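The Mudness entry mat system: one fall at the front doors of Jimthorpe Elementary
By Emília Holub, November 2022

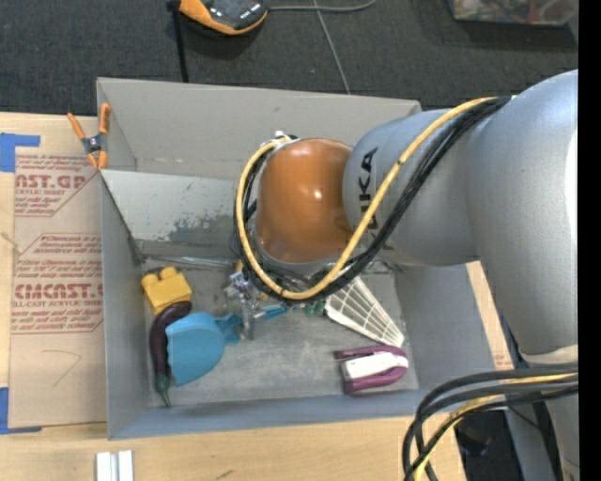 A KUKA arm reaches into a gray bin on a light wooden tabletop. Photo: Meron Yimer

I have served on the Jimthorpe school board's buildings subcommittee for six years, and in that time I have voted on a roof, two boilers and a retaining wall. Parents have stopped me in the grocery store about none of them. They have stopped me about the mat.

The mat is a Mudness, made by Gruker, and it went down inside the front doors of the elementary school in September. It replaced a rubber-backed carpet runner the color of old gravy that had been there longer than the principal. The runner held a remarkable amount of water and gave it all back to the first child who stepped on it in socks. Why children were in socks at the front door is a question for another column.

What you get

Mudness is a kit. The base is a set of ribbed plastic trays that lock together along the sides, and into each tray you drop two kinds of insert. The coarse ones look like a doormat and go nearest the door. The soft ones look like the carpet in a bank and go farther in. Dirt is supposed to fall through the coarse part into the tray, and the soft part takes whatever is left. Beveled edging goes around the whole thing so that carts and wheelchairs can get over it.

Our kit cost $2,497 with edging and shipping. Extra tray sections are $121 each, and you will want one, because the kit sizes were designed for some doorway other than yours. Ours came up a foot and a half short of the inner doors. For two weeks every child in the building jumped the gap as if it were a creek.

Putting it together

The instructions claim two people and one hour. We had Gadisa Shiferaw, who runs maintenance for the district, and one of his crew, and they took most of an afternoon. The trays lock by means of a tab that has to be slid, tilted and then hit. The booklet leaves out the hitting. Gadisa worked it out on the third tray and was in a better mood after that.

The edging is worse. It comes in straight lengths with corner pieces, and the corner pieces come in lefts and rights, and the lefts and rights are marked on the underside in raised letters the same black as the plastic. If you buy this product, turn the corners over in good light and put a piece of tape on each one before you begin. Gruker could print an L and an R in white for what I assume is very little money.

Once it is down it stays down. I have watched fifth grade leave for recess across it and the thing did not budge, which is more than I can say for the adults standing nearby.

How it handles dirt

Very well! I say this with some annoyance, as I was the vote against it. The school has 788 students and one front walk, and the front walk crosses a patch of ground that has been going to be reseeded since before my daughter started kindergarten (she drives now). In the wet part of the fall that patch comes into the building a shoe at a time. With the old runner you could follow a brown stripe past the office and halfway to the gym. With the Mudness the stripe gives out somewhere near the trophy case. It's fainter, too, and on dry days there's no stripe at all.

Sand and grit go through the coarse inserts the way they should. Wet leaves don't. They plaster themselves on top and have to be peeled off by hand or with a stiff broom. Wood chips from the playground are a middle case. The small ones drop into the tray and the large ones wedge upright in the ribs like birthday candles.

The soft inserts do dry overnight if the vestibule heater is running. If it isn't, they are still damp at the morning bell and there is a smell. Meron Yimer in the front office compared it to a dog who has been told a secret. I don't know what that means either, but I went and smelled it and she is right.

Cleaning it

The brochure has a photograph of a smiling man lifting a tray with one hand. A full tray, by the district's own loading dock scale, weighs 37 pounds, and it has a habit of flexing in the middle just as you get it to waist height. Gadisa's crew now vacuums through the coarse inserts every evening and lifts the trays only once a month. That seems to be enough. The first time they lifted one they found grit, an earring, a great many pencil erasers and a retainer. The retainer was claimed. I would rather not think about it further.

The inserts can be hosed off outdoors. Gruker says mild soap. Berhanu Woldegiorgis, who teaches fourth grade and has opinions about soap, says plain water does as well, and the crew has gone over to plain water.

Noise

I hadn't expected to write this section. The trays click. One person walking across makes a small tick at each seam, and a class walking across sounds like somebody shuffling a deck of very large cards. Teachers with rooms near the entrance noticed it for about a week and then stopped. Eldana Wolde at the reception window has not stopped noticing it. She tells me she can now identify the superintendent by his clicks before he rounds the corner, and she considers this the best feature of the product.

Strips of felt under the seams helped some. Gruker doesn't sell them. We cut ours from the art room's scrap box, so part of our entrance is quietly resting on orange felt left over from Halloween.

Against the competition

The other bid was for a Mersha roll-out mat, a single heavy piece that costs a good deal less. The middle school has had one for three years. It is quiet and easy to vacuum, and it takes four people to move. It also has a curl at one corner that has been taped, retaped and finally covered with a potted plant. On dirt I'd call it a little behind the Mudness and well ahead of the gravy runner. A school with a short vestibule and a clean front walk would do fine with the Mersha and could spend the difference on grass seed.

Warranty and service

Five years on the trays, one on the inserts. We had a cracked tab on arrival and sent in a picture, and the replacement tray showed up in nine days with a second copy of the instructions, still silent on the subject of hitting.

Verdict

Four out of five. I take the point off for the corner pieces and the felt. Order the extra section with the kit, as it ships free that way and costs extra to send later. The buildings subcommittee meets again after the holiday, and the middle school's plant is on the agenda.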